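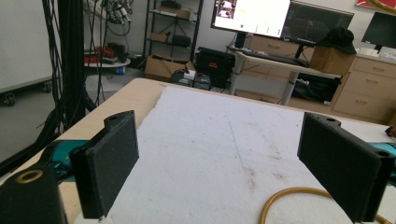
White foam on the worktable.

The Foam Year

My aunt left me her half of the Flarnel Mattress Company, which came to 2 rolls of foam and a lawsuit. The other half belonged to her ex-husband, who got the springs.

For three months we sold separately. He offered mattresses that rang when you sat down. I offered mine by the slice, from a shop in Skistetti where the rent was 1000 a month and the mice paid none of it.

In September he came in, lay down on my floor model, and slept until closing.

"Too soft," he said, and asked what time I opened tomorrow.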